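一门从不瞄准的炮

我第一次被“灰潮”轰掉半支军队,是在一个八月的下午。那天我带了2000分的军队,自以为布阵漂亮极了:重步兵躲在废墟后面,两辆运输车贴着树林,指挥官缩在最里头的角落,谁也看不见他。对面的Rawan Sayegh喝着冰茶,把一辆矮墩墩的履带车往自己桌边一搁,说:“我不用看见你呀。”

然后骰子就下来了。

玩《Tukolitz》的人大概都知道这辆车。它正式的名字叫Stirnness,是Azar联盟的间接火力支援载具,圈子里没人叫全名,都叫它“灰潮”,因为它打出来的东西不是炮弹,是一大团会往低处流的灰。按设定书的说法,Azar人本来拿它在矿井里封堵塌方,灰浆喷出去,见空气就凝,几个呼吸的工夫能把一条巷道填死。后来战争来了,矿没了,机器还在,有人把喷口抬高了一截,就成了炮。

我很喜欢这段来历!这游戏里的大多数战车,背景都是“某某大师为荣耀而铸”,读多了打瞌睡。灰潮是从工具棚里开出来的,车体侧面那排方方正正的检修口,原本是给矿工递扳手用的,模型上一个没少。我涂第一辆的时候嫌麻烦,全糊成一个颜色,被Rawan笑了很久,她说你把人家的身世给抹了。

说回规则。灰潮的主武器射程很长,不需要视线,落点要掷散布骰,落下之后放一块椭圆形的灰标记。标记本身的伤害很一般,对重甲部队基本是挠痒痒。真正烦人的是它留在桌上不走:任何穿过灰标记的步兵移动减半,载具要多掷一次骰,掷不好就陷住。到了下一回合,标记还会朝最近的低地形再挪一段。新手看到伤害数值就把它划掉了(我就是那个新手),老玩家看到的是一张桌子会慢慢变小。

那天下午我就是这么输的。前两回合我损失很轻,还挺得意。到第三回合我想把重步兵拉出来占中间的目标点,才发现左边的路是灰,右边的路也是灰,运输车陷了一辆,另一辆被堵在它屁股后头。Rawan的主力连动都没怎么动,就坐在那儿等我一个一个往外挤。
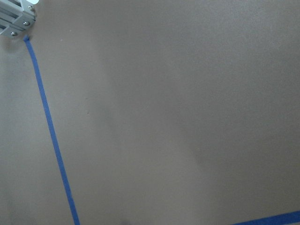
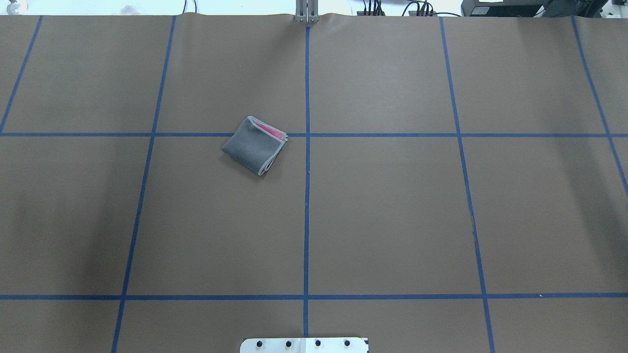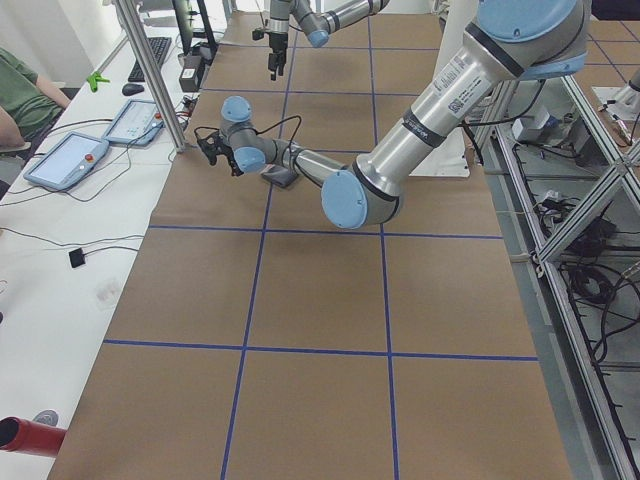
输了之后我认真研究了一阵落点。灰潮的散布看着吓人,其实有脾气可摸,关键是你得对距离有数,而《Tukolitz》偏偏不许射击前量尺。我后来练习的时候就不摆地形了,铺一张牛皮纸,拿蓝胶带横竖贴成大格子,跟上面照片里铺着纸的桌面一个路数,先报格子再掷骰,掷完再看差多远。练了一个多月,眼睛真的会变准,现在我隔着桌子估距离,误差比以前小得多。Rawan说这是作弊的前奏,我说这叫用功。

接下来聊聊怎么带它,这部分大概会有人写信来骂我。

一辆灰潮要200分,在2000分的局里带一辆,我觉得刚好。它压一条路,你的主力管另一条,对手总得选。带两辆很凶,可是你会发现自己也走不动了,灰标记不认人,Azar的步兵踩进去一样减半。我见过最惨的一局,是有人带了三辆,第四回合双方都缩在各自的部署区里,隔着一整片灰大眼瞪小眼,最后平局,两个人都说再也不玩了(下个月又都来了)。

位置上,新手喜欢把它塞到最远的桌角,图个安全。我以前也这样。问题是它的最小射程有14寸,对手的快速单位一旦贴上来,它就是一块很贵的铁疙瘩,而桌角里连逃的方向都没有。我现在会把它放在部署区靠中间的位置,前面留一队便宜的步兵,谁冲过来先撞上他们,灰潮还能倒车。它倒车不减速,规则书里就一行小字,很多人漏看,设定上的解释是矿道太窄没法掉头,所以前后两套变速箱一模一样。你看,又是矿井!

副武器就别指望了。车顶那挺链枪是后来加的,设定里说是车组自己焊上去的,准头跟焊工一个水平。射程8寸,打打靠近的轻步兵,运气好能吓退一队。有一次它帮我打死过一个敌方指挥官,我高兴得差点把茶打翻,后来复盘才知道对方忘了掷护甲。我没有提醒他,这事我到现在都有点过意不去。

也有人问,灰潮到底怕什么。怕Gritoveck,怕得要命。Gritoveck那帮人全军悬浮,离地一点点,灰标记对他们完全不起作用,你辛辛苦苦铺的陷阱,人家跟逛公园似的就过来了。前几版规则里,悬浮单位经过灰标记还要掷一次“吸入检定”,后来取消了,说是太拖节奏。我个人挺怀念那条规则的,慢是慢,可是对手每次掷骰前那个紧张劲儿,多有意思啊。

Mireille Qudah就是玩Gritoveck的。我请教她,如果非要带灰潮打她,该怎么办。她想了半天,说别打她的部队,打她要去的地方后面。我一开始没听懂。她拿杯垫在桌上给我比划:悬浮单位不怕灰,可是灰标记会遮挡视线,你把灰铺在目标点后方,她占了点,后排的火力却看不见前面,支援就断了。这时候你的主力上去打的,是一支没有后援的先头部队。

我照着试了几局,赢了一局,其余的都输了,不过输得比以前体面。Mireille说那是因为我总忍不住,一看见她的指挥官露头就想往他脑袋上砸一发。她说得对,我改不了。

涂装上再啰嗦几句。官方画的灰潮是土黄底配黑色喷口,很规矩。我的第二辆改成了深绿,喷口内侧从黑慢慢过渡到浅灰,越靠外越厚,最后用细沙混白胶抹了一圈,像凝住的灰浆挂在嘴边。检修口这回一个一个勾了边,里头用很淡的橙色点了一下,好像机舱里还亮着灯。履带我做得特别脏,轮子缝里塞满了干颜料粉末,结果每次拿起来都掉渣,Rawan家的桌子被我弄得够呛,她现在让我在车底下垫张餐巾纸才准上桌。

第三辆还在盒子里,板件都没剪。按我自己上面说的,我根本不该带三辆。可是盒子里附了一个新炮组成员,是个坐在车尾啃面包的老矿工,安全帽歪着,靴子脱了一只。我就是为了他买的,打算周围撒点碎石,给他单独做个底座,带不带上场以后再说。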